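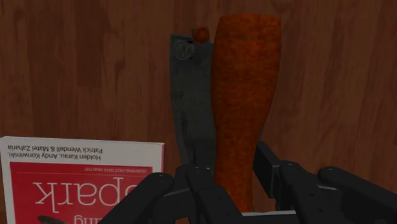

Triltbridge Webmaster

Re: [prado-users] Gallery plugin slow after update

> We moved to Prado 2 in July and the gallery page now takes 14 seconds
> to load. There are 400 pictures in it. It was fine before the update.
> Is anyone else seeing this, and is there a setting I missed?
> We are using the Piton theme with no changes.

We had the same thing on the Triltbridge site, also with Piton. The new version builds its own thumbnails and ignores the ones you already have. If the thumbnail folder is not writable, it can't save them, so it makes them again on every visit.

Check the folder permissions first. Then go to Settings, Gallery, and press "Rebuild thumbnails". Leave the window open while it runs. Ours stopped at 77 the first time and I had to start it again, but it picked up where it left off.

After that, set "Items per page" to 60. The update changes this to "All" without asking. If you use the shortcode in a page, the number there wins over the one in Settings, so look in both places.

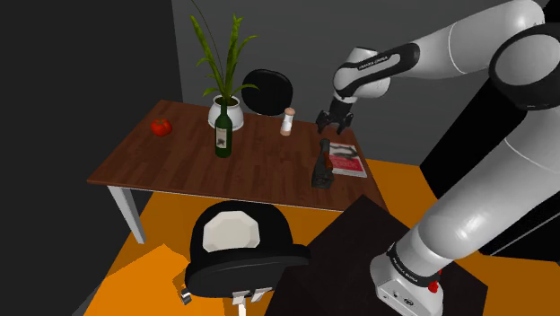
Table with a tomato and a potted plant

The Adodis cache add-on did not help us. It kept serving the old page to visitors who were not logged in, and I had to clear it by hand after each upload. I have turned it off for now. If someone has it working with Prado 2, please post your settings to the list.

One more question from me: captions with an apostrophe show up as code in the slideshow, but they look right in the grid. Is that Prado or the theme?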